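Woltico > About Us > How We Work

Last updated: December

Woltico writes and checks task rules for robots that help out in homes and small offices. Araceli Pacheco started the company with Xóchitl Ventura after they had spent years on factory safety standards. Most of our clients build the robots. We write down what a job should look like when it is done properly.

Each rule starts with a person doing the job by hand in an ordinary room. A water tank on a coffee machine is a good case. Our rule calls for two hands on any container that may hold liquid, or one on the container and one close by, and the power cord has to be noted before the work begins. 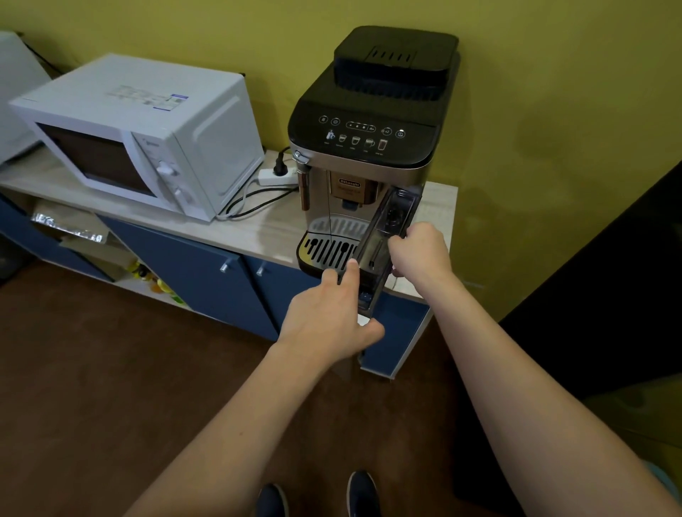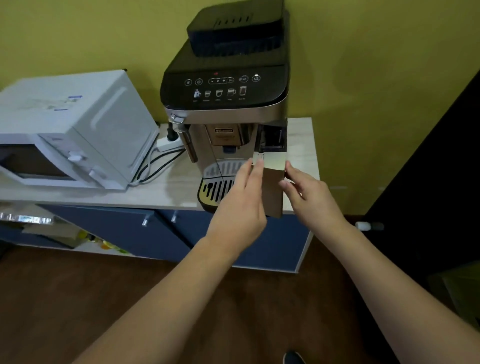
Our rulebook, Bruveo, now has 1,677 entries. An entry gives the starting state, the grip, the stopping points and the conditions for handing the job back to a person. Two reviewers sign every entry, and neither can be the one who wrote it. We review the full book every 20 months — sooner if a client reports a near miss.

We don't certify robots, and we don't sell them. Clients may quote an entry in their own manuals as long as they keep the wording and the entry number.

Comments

Bermúdez: Do the kitchen entries cover glass containers too? I only found plastic.

Xóchitl Ventura: They do, under Breakables. We will add a link.

zondell_fan: The part on stopping points helped us with our own checklist. Thanks.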